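2024-09-26
Vasco Arruda

Ticket: episodes dropping out of the kitchen set, Prultach arm, counter station

Status: open, partly fixed

Symptom. Recorder says saved, episode shows up in the list with a length and a green tick, then the nightly check throws it out for "gap in joint stream". Not every one. Yesterday's batch came to 185 episodes on the counter tasks and far too many of them binned for my liking. Video is fine on all the ones I opened. It's the arm readings that have holes.

Asked for by Alent by end of the month is 2,000 clean ones across the kitchen tasks so we can't keep losing them at this rate.

Tried so far:

Restarted recorder. No change.

Restarted the whole station, power off at the wall, waited, back on. First few episodes good, then same fault. Don't read anything into the first few, it did that in March as well.

Swapped the network cable between arm controller and the recording box. No change. Old cable put back, labelled so we don't go round again.

Checked disk. Plenty of room. Write speed normal.

Clock sync – this looked promising. Controller and box were drifting apart over a session, small but it grows. Turned sync back on (it was off, config had been overwritten by the last Tesden update). Gaps got fewer. Did not go away.

Mai ran the same tasks with the preview window closed. Clean run, no gaps at all. Opened the preview again and they came back within 2 episodes. So preview is eating something it shouldn't, probaly the same thread that reads the joints. Not proved, but repeated it after lunch with same result.

Workaround for now, everyone on the counter station:

Preview closed while recording. Open it between episodes to check framing, then shut it. Minimising is not enough, I tried.

Look at the gap count at the end of each episode, not the green tick. The tick only means the file closed.

Anything with a gap, mark it bad there and then and redo it. Do not trim it. A trimmed start teaches the model that the arm begins half way through a reach and we had enough of that last time.

Keep moving objects between episodes as normal. I saw a run of about eight where nothing on the counter had shifted, fine for debugging but no use for training, so those are marked test and should stay out of the set.

Also noticed, seperate problem maybe: task labels. Some of the redone episodes are carrying the label of the one before. Looks like the label box doesn't clear if you hit record fast. Type it again even if it looks right. Will raise its own ticket if it happens with the new build.

Still to do:

Get Tesden to say whether preview and joint reader share a thread. Sent them the logs, no answer yet.

Rerun the nightly check on the older batches with the strict setting. If the sync was off for those too then some passed that shouldn't have.

Mai to do a full session preview closed, sync on, and post the counts under this ticket. If that comes back clean I'll drop it from urgent. Not closing until Tesden reply – a workaround that depends on people remembering to shut a window won't last.
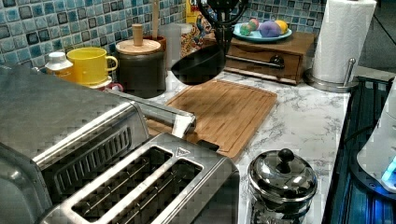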